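Revista > Automação > Oficina > Robótica cirúrgica

Tensão de cabo, folga e agulha: a manutenção de uma célula de sutura

A célula de ensaio da Pleltik ocupa uma bancada no laboratório de Moussa. Tem um braço, um instrumento articulado de acionamento por cabo, um suporte para a almofada de treino e uma câmera pequena montada perto do punho. O software de controle é o Treltus, mantido pela própria equipe. O trabalho que consome mais horas é o de deixar o instrumento em condição de repetir o mesmo gesto com a mesma resposta.

O instrumento transmite movimento por cabos finos, que correm pela haste e passam por polias no punho antes de chegar às garras. Cada cabo cede um pouco com o uso. A deformação é pequena, mas aparece na ponta como folga: o motor gira, o codificador registra, a garra demora a acompanhar. Em sutura, essa diferença muda o ângulo de entrada da agulha e o erro se propaga até a saída do ponto.

A rotina começa com o braço em repouso e o acionamento desligado. O técnico retira o instrumento, limpa o acoplamento com pano sem fiapos e confere os discos de acionamento, um a um, à mão. Um disco que gira com resistência irregular indica cabo mal assentado ou sujeira na polia. Nesse caso o instrumento vai para a lupa. Fio partido em qualquer cabo significa descarte – a equipe não faz emenda.

Depois da inspeção vem o zeramento. O punho é levado aos batentes de cada eixo em baixa velocidade, e o Treltus grava a diferença entre a posição do motor e a posição estimada da ponta. O procedimento é feito 6 vezes por eixo, com descarte da primeira leitura. Se a dispersão passa do limite definido para aquele instrumento, repete-se a limpeza e, persistindo o desvio, troca-se a peça. O registro fica numa planilha por número de série, com o total de ciclos de abertura e fechamento. O instrumento aposentado em março tinha 1011 ciclos; o anterior, retirado por atrito no eixo de rotação, parou em 626.

A câmera exige cuidado próprio. O suporte é preso por parafusos pequenos, que afrouxam com a vibração, e um deslocamento mínimo já invalida a calibração entre a imagem e o punho. A regra é marcar a cabeça de cada parafuso com um traço de tinta e verificar o alinhamento do traço antes de cada série. A iluminação é lateral. Luz frontal produz reflexo nas garras e o sistema de visão perde o contorno da agulha.

A fixação da almofada recebe menos atenção nos manuais do que merece. Se ela desliza durante a passagem, o dado de força fica inútil. O suporte da Grundero usa grampos nas bordas, apertados em cruz, e a altura é conferida com calibrador nos 4 cantos.

Só então entra a agulha. A garra deve segurá-la com firmeza suficiente para impedir a rotação em torno do ponto de contato, sem sobrecarregar o cabo de fechamento. O valor de corrente do motor serve de referência, mas varia de um instrumento para outro e precisa ser levantado a cada troca.
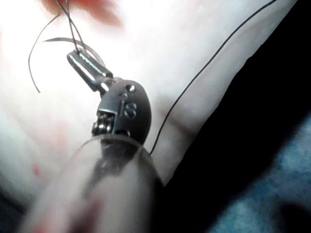 Nithin Krishnan discorda de parte desse roteiro e sustenta que o zeramento nos batentes mede o instrumento sem carga, condição que não existe durante o ponto. Prefere, segundo diz, repetir a leitura com a agulha presa e o fio sob tração leve, mesmo que isso alongue a preparação em cerca de 4 minutos.

A objeção foi testada na célula. Com carga, a folga medida no eixo de abertura saiu maior do que a registrada em vazio, e a compensação do Treltus passou a aceitar as duas tabelas. A escolha entre elas ainda é manual e depende de o operador informar o início da passagem.

Ao fim da série, a agulha é solta sobre a bandeja magnética, as garras são abertas e o punho volta à posição reta antes do desligamento. O instrumento é guardado na horizontal, sem tensão nos cabos. A próxima revisão do suporte da câmera prevê parafusos com trava química, ainda em teste de remoção.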